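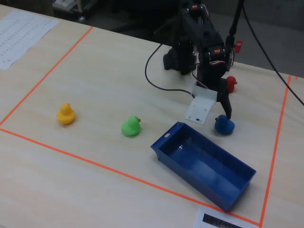
Ticket 439
Product: Plender marking tape, orange
Also involved: Amwood tabletop, Marti rubber ducks, blue plastic tray
Opened: November 2022
Status: Reopened by customer
Priority: Normal

Original message

I bought this tape in September to mark off a rectangle on a light wood table. The inside of the rectangle is where the rubber ducks and the tray go, and everything else is supposed to stay outside it. Simple enough. The label says "clean removal from finished wood," and I have doubts.

When I peeled back one end to move a strip over, it left a sticky line on the wood. You can't see it much from standing height, but you can feel it with a fingertip and it picks up dust. The ducks also stick to it. If you set one down on the line and then lift it, there is a tug, and now and then the duck tips over. The label also says the tape lasts for "up to 1,000 uses," and I would like to know what a use is. It's tape.

I want to know how to get the residue off without wrecking the table, and whether the other strips are going to do the same.

Support reply 1

Thank you for contacting Plender. Residue is usually caused by a surface that was not cleaned before the tape was applied. Please clean the surface with a damp cloth, let it dry fully, and apply fresh tape with even pressure.

Customer

The surface was cleaned before the tape went down. I cleaned it with a damp cloth, exactly as it says on the inside of the cardboard roll. I'm not sure how putting down more of the same tape gets rid of what the first piece left behind.

Support reply 2

We understand. Please confirm the following so we can look into this further: what the table is finished with, how long the tape has been in place, and whether any items on the table may have left a film on the surface. Soft plastic and rubber items can sometimes leave an oily film.

Customer

Finish: Amwood calls it "natural clear." I asked them what that means and they sent me a care card that says to avoid harsh cleaners and doesn't say what the finish is. So your guess is as good as mine.

Time in place: the strip I peeled had been down 13 days.

Items: rubber ducks, yellow, green, blue and red, all Marti, and a long blue plastic tray with a slot in the raised end. I looked at the film idea because it was at least an idea. Wiped the bottoms of the ducks with a paper towel and got nothing on the towel. Left the yellow one on a clean patch of wood overnight, well away from the tape, and there was no mark in the morning. I don't believe it's the ducks.

Support reply 3

Thank you for the details. Please try these steps in order and report back after each one.

Step 1. Warm the residue with a hair dryer on low and roll it off with a finger.
Step 2. Press a fresh piece of tape onto the residue and pull it up quickly.
Step 3. Rub gently with a little cooking oil on a soft cloth, then wipe with mild soap and water.
Step 4. If residue remains, use Cillent adhesive remover on a hidden spot first.

Customer log

Step 1. Tried it. The residue got softer and spread out. I now had a wider sticky line. Some of it did roll up into little gray crumbs, which then had to be picked off the table one at a time.

Step 2. Did not expect this to work and it sort of did. The fresh piece pulled up maybe half of what was left. I repeated it a few times until it stopped making a difference.

Step 3. This one worked best. A few drops of oil, left for a minute, rubbed along the grain and wiped off. The line is gone to the touch. There is a patch on the wood where the oil went that looks a shade darker. It may fade. I was told it would fade, but by the same people who told me it was the ducks.
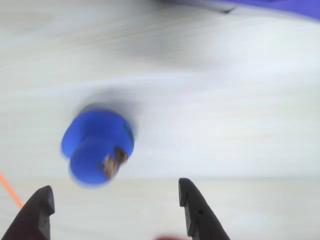
Step 4. Skipped. The Cillent bottle says not for use on unknown finishes, and see above about the finish. If you are going to send people to another company's product, please read the back of it.

The tipping

With the residue gone I checked the ducks again. Set the blue one down where the sticky line used to be, lifted it, no tug. Same with the green. The red one still rocks a little wherever I put it, on the wood or on the tape, and I think its base is uneven. I'll take that up with Marti, and I'm not blaming the tape for it.

The tray slides more easily than I'd like when it gets bumped, but it did that before the tape went down. Please don't add it to this ticket.

Support reply 4

We are glad to hear the issue has been resolved. We will now close this ticket.

Customer

Please reopen it. One line came off one strip. The rest of the tape is still down, and the question I asked in the first message has not been answered, namely whether those strips will do the same thing. I would also still like to know what a use is.

Support reply 5

Ticket reopened. For longer placements we recommend replacing the tape once a week. We have passed your question about the wording on the label to our packaging department.

Customer

Once a week isn't on the label either. I'm going to peel the short piece near the back edge first, slowly and at a low angle, and see what it leaves. The long ones can wait until I've seen that. Keep this open.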